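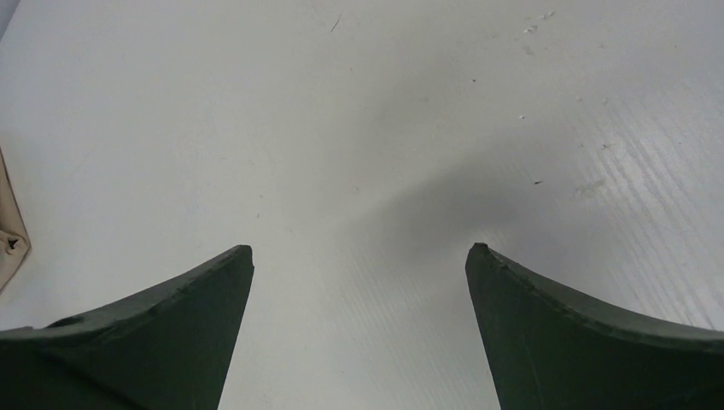 Fingers open over bench 2, at the start of the walk-through.

Pre-purchase inspection, gripper cell, Dultberg shop
Filled in by Tamara Pană, 28th April
Copies to Ylva Sandberg and Sunita Rawat

Ylva asked me to do this one before we lock the equipment budget, so I went through the regular sheet and wrote comments wherever a plain OK didn't tell you enough. Sorry in advance, I got wordy in the gripper part!

1. Emergency stop reachable from both sides of the bench
OK. I'd still like a second button on the new cell when we order it. Put it on the quote now, please, I don't want to be asking for it in October.

2. Power and air lines secured, no rubbing
OK. The tie near the base is getting old but it's holding.

3. Gripper fingers: cracks, chips, wear
NEEDS ATTENTION. Left finger has a small notch or chip on the curved rim, out toward the wide end, plus little nicks and scuffs closer to the tip. The right one has a nick right at the tip and some wear on the rim below it. I wouldn't stop work over any of it. I would stop pretending a set lasts forever, though, and fingers weren't on the spending plan at all this year (I looked twice).

4. Spare fingers on the shelf
FAIL. We have none. Wuron quoted 75 dollars a pair, and they want 400 for a full service kit with the mounting hardware in it. I'm asking for one kit and two extra pairs. Qianru thinks we could print our own, and maybe so, but then somebody has to test them and that's hours we haven't budgeted either.

5. Gripper opens evenly
OK by eye, both tips at about the same height. Do the proper check with the gauge before sign-off.

6. Work surface clean and clear
PARTLY. There are specks on the white top, a short dark line that could be a hair or a scratch, and a grayish scuff over on the right side. The left half is in better shape. Wipe it down and see what stays. If the line stays, write it up as a scratch and we'll talk about whether the new bench should get a tougher top (Mwakyusa has one, price still to come).

7. Soft items kept out of the reach area
COMMENT. Something beige and fabric-looking was sitting on the table over by the left finger. Please move that kind of thing before a cycle starts. I've added a line for a small side shelf to the wish list, cheap stuff, no need for a quote.

8. Lighting
OK but glossy white top plus overhead light is a lot. Ask Sturumton if their matte panel fits our bench size.

9. Guarding and floor markings
OK. Tape by the door is peeling, Floarea has a new roll.

10. Service log up to date
OK. Counter read 1,904 cycles when I wrote this. Could we please log the count every time fingers get changed? Then next year's spares number won't be a guess.

What I want in the budget, in order:
Finger kit and the extra pairs
Second stop button on the new cell
Side shelf
Tougher bench top, once Mwakyusa gets back to us

Result: fit to run, with items 3, 4 and 7 open. Sunita, I need your initials on 4 before purchasing will touch it.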